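Call for Participants: Robot Teaching by Remote Control

The Flamberg Laboratory for Assisted Manipulation is seeking adult participants for a paid study on how people with no technical training teach household tasks to a two-armed robot. Sessions will begin in July 2022 and will be held at the Vitell Building, ground floor.

What participants will do

Each participant will sit at a control station and guide the robot's two arms by means of a pair of hand controllers. The tasks are simple ones, such as picking up small toys from a tabletop and placing them in a box. Each task is repeated several times, with the objects set out in a different arrangement before each attempt. The movements of the arms are recorded and later used to train the robot to carry out the same task without an operator. Failed attempts are also of value to the study and are not counted against the participant.

Time and payment

Participants are asked to attend 3 sessions of two hours each, including rest breaks. Payment is $300 on completion of all sessions. Those who withdraw early will be paid for the sessions they have attended.

Eligibility

Applicants must be 18 or older, have full use of both hands, and have normal or corrected vision. Both left-handed and right-handed persons are encouraged to apply. Prior experience with robots is not required. Persons who took part in the Sendel pilot in June are not eligible.

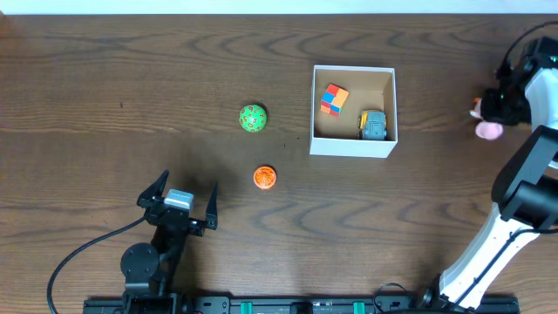 Operators remain seated throughout and do not enter the work area while the arms are powered. A trained staff member is present at all times and can stop both arms at once. A practice period is given at the start of the first session and is not recorded.

How to apply

Applications should be addressed to Delyth Gronow, Study Coordinator, Room 566, and should state the applicant's age, dominant hand, and available hours. Questions about consent or the storage of recordings may be directed to the principal investigator, Hedvika Kováčik, at the same address. Applicants will receive a reply within 8 working days.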